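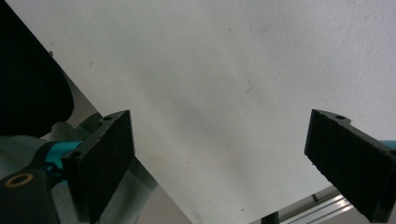

Figure 4. View from the hand-held gripper, with the two padded fingers on either side of a large white sheet.

5.3 Tracking loss over plain surfaces

The most frequent fault in the Clallonton recordings was loss of camera pose when a pale, matte surface filled most of the view (Figure 4). The Dokar tracker needs at least 64 matched points per image to hold its estimate. Over a white sheet the only candidates are small specks and soft shading, and many of the remaining strong corners lie on the fingers and mount. These move with the camera, so matching them tells the tracker that the tool is standing still.

The fault was silent. Dokar kept reporting a valid pose, and the error showed up only when textured background came back into view and the position jumped by up to 100 mm. Policies trained on the affected segments closed the fingers early and, in replay on the Lelusard arm, pushed the wrist into the table guard. The force limit stopped the arm each time.

We now mask the fingers and mount before matching and reject any segment in which the point count falls below the threshold. Of 3280 segments recorded before November, those that failed the new check were removed from the training set. The mask does not restore tracking over plain surfaces; it only makes the loss detectable. Inertial data from the Sayce unit was not used in this check.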